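We use cookies to measure traffic. Accept | Settings

Voltell extends mouse recall to printed models

Nov 19, 2023 – Voltell has added 437 units to its recall of wireless mice sold through the Skorkton online store. The first notice covered 178 units with plain shells. Both batches use the same charging board, which can overheat when connected to a fast charger.

"The fault is in the voltage regulator and does not affect tracking or pairing," said product safety manager Smaranda Radu. Owners should stop charging the mouse and check the serial number against the list in the store. Replacement boards will ship in January.
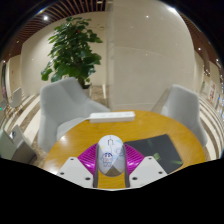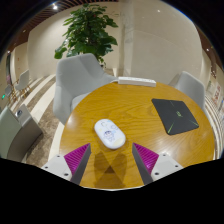
A white mouse with a cartoon character printed on top.

Refunds

Buyers who do not want a repair can request a refund through their order page. A receipt is not required.

Related items
Laltar drops micro-USB from keyboard line
Szűcs opens repair counter
Fast chargers: what the label means

Contact | Copyright Laltar Media | Back to top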